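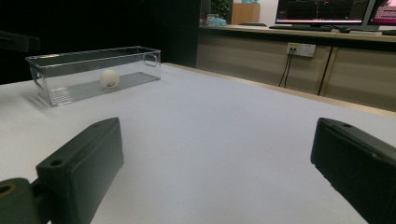 I love ping pong balls, and I don't even play much ping pong. What I love is how they move. Tap one with your pinky and off it goes, all the way across the table and under the couch where the dust lives. So I keep mine in a clear plastic bin, a long one with a handle cut into each end. A white ball like this weighs less than three grams. That's about the same as a penny! So why does such a tiny, light thing travel so far? Let's find out, and then you can try it yourself.

Why balls roll so easily

Put your hand flat on a table and push it along. Feel that drag? It's called friction, and it happens when two things rub together. Your whole palm is rubbing on the table, so there's plenty of it.

Now think about a ball. Only a teeny spot at the bottom touches the table, and when the ball rolls, that spot keeps changing. It doesn't scrape along the way your hand did. That means a small push can take it a long way, especially on a smooth, hard tabletop. On a fluffy rug it's a different story, because the fluff squishes down and soaks up the push (go and test it, I'll wait).

What's inside?

Air! A ping pong ball is a thin plastic shell with nothing but air in it. That's why it weighs so little, and why you can move it just by blowing. Try blowing a marble across the kitchen table and you'll see the difference. A marble is solid glass, so it takes a lot more puff to get it going.

Things to try

You need one ping pong ball, a clear plastic bin and a table. Any bin will do if it has sides taller than the ball.

1. The table roll. Set the ball on the table next to the bin, let go, and watch very closely. Does it stay put? If it creeps off one way, your table has a slope you never knew about! My old desk sloped so badly that I gave up and put folded paper under two of the legs.
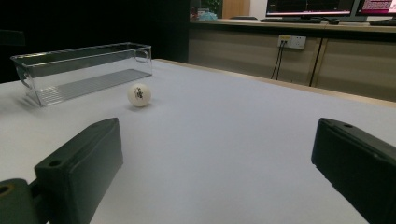

2. The ridge test. Look at the floor of your bin. Is it flat, or does it have little ridges? Ridges help make a thin floor stiffer, and they change how a ball rolls too. Roll the ball along the ridges, then roll it across them. Listen! Going across, you may hear a buzzy rattle as the ball bumps over one ridge after another, and each bump steals a bit of its speed.

3. The huff and puff. Put the ball back on the table and blow it gently from one side. Then blow through a straw. The straw squeezes your breath into a narrow stream, so you can aim much better. I once spent 15 minutes trying to blow mine around a cereal bowl and I'm still proud of the one time I did it. 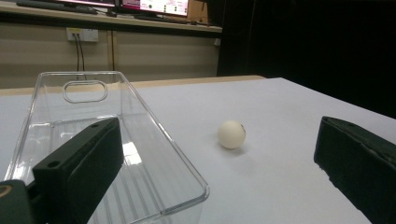 You can turn the huff and puff into a game if you have a friend over. Sit at opposite ends of the table, one straw each, and try to blow the ball off the other person's end. No hands allowed! Take a break if you start to feel dizzy, that just means you've been blowing too hard. And when you're done, the ball goes back in the bin. Mine has been under the couch quite enough times already.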